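Mandula at the Grerkley, finally

I have been trying to see Mandula live for longer than I've owned a car, so when the Grerkley put them on the April calendar I bought two tickets before I'd even asked anyone to come with me. (My sister came. She knew one song. She now knows all of them, because I played them the whole drive over.)

If you haven't been to the Grerkley, it's an old movie house with 1,580 seats and the kind of carpet you feel bad walking on. We were up in the balcony, row two, and I'd take those seats over the floor any day. You can hear the room up there. The ushers are strict about drinks but very nice about letting you stand in the aisle for the last song.

The opener was Pruta, a duo I'd never heard of, just a cello and a guy with a drum machine. I was ready to spend their set in the merch line and I'm so glad I didn't! They did a slow, droney version of an old folk tune that went on for a good long while, and when it stopped the whole place sat there for a second before anybody clapped. They only played 47 minutes' worth of music between the two acts' changeovers, it felt like ten. I bought the record.

Then Mandula. They started with the quiet one from the second album, which I would never have guessed, and the lights stayed so low that I could only tell who was singing by the voice. Renato Barredo has been playing accordion with them since the lineup change and I'll admit I was one of the grumpy people about it. I take it all back. His solo in the middle of the set was the best part of the night, and he did the whole thing sitting on the edge of the drum riser like he was waiting for a bus.

A few gripes, because I always have some. The vocals were buried for the first three songs. They skipped "Mühlbauer," which I'm still a little sore about, and my sister had to hear about that the whole way home too. And the T-shirts were gone in every size but small by intermission.

We got in after midnight and I was way too wound up to sleep, so I put the Pruta record on low and made eggs. The next day was a slow one, mostly coffee and kitchen stuff, with the live album going in the background.
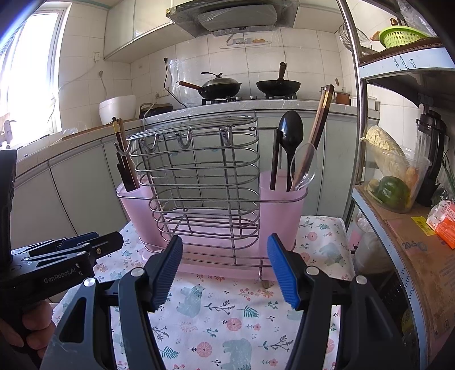 The wire utensil holder, hooks and all.

Anyway, back to the music. The live album is the one to start with if you're new to them. Side two especially, where the crowd takes over the chorus and the band just lets them have it. After that go to the second album, then the first, and leave the holiday EP for when you're already in too deep to be put off by sleigh bells.

They're supposed to be back in the fall with a bigger band, strings and everything. My sister has already asked me to get her a ticket.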